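Lining a Display Booth: Brick-Pattern Walls and a Printed Floor Panel

These instructions cover a small open booth built on an aluminum extrusion base, with two walls meeting at a grooved corner post. Plan on 90 minutes for the lining work once the frame is square.

1. Check the frame. Measure both diagonals of the base. If they differ, loosen the corner screws, push the base square and retighten. A frame that is out of square will show as a tapered gap along one side of the floor.

2. Cut the wall covering. Leave 5 mm extra at the top and trim it after fitting. Match the two pieces at the post before removing any backing — the grout lines should meet at the same height on both sides.

3. Fit the walls. Start at the post and work outward with a felt squeegee. Keep the bottom edge of each sheet parallel to the rail, even if the top edge then needs more trimming.

4. Lay the floor panel. Lower it into the back corner first, then let the front down. Do not slide it across the rails, as the ridges will mark the printed side.

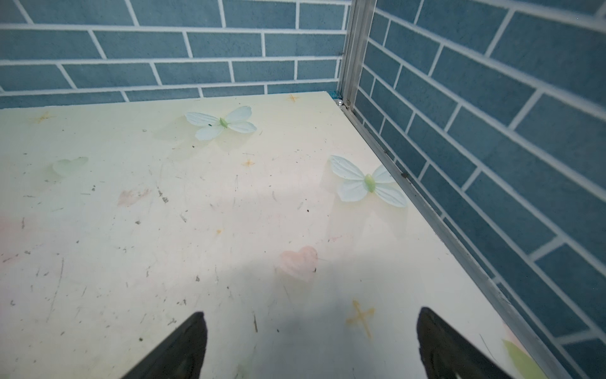
Corner post with blue brick-pattern walls and the cream butterfly floor panel.

5. Clean the rails. Dirt collects between the ridges. Run a dry brush along them, then wipe with a damp cloth. Avoid abrasive pads on glossy panels.

6. Inspect after 7 days. Press down any lifted edges, starting at the post. If an edge lifts again, remove dust from the groove and apply a narrow strip of double-sided tape.

Skusmont Display Workshop | Contact: Wayne Kowalchuk | Updated February 16, 2022 | Back to top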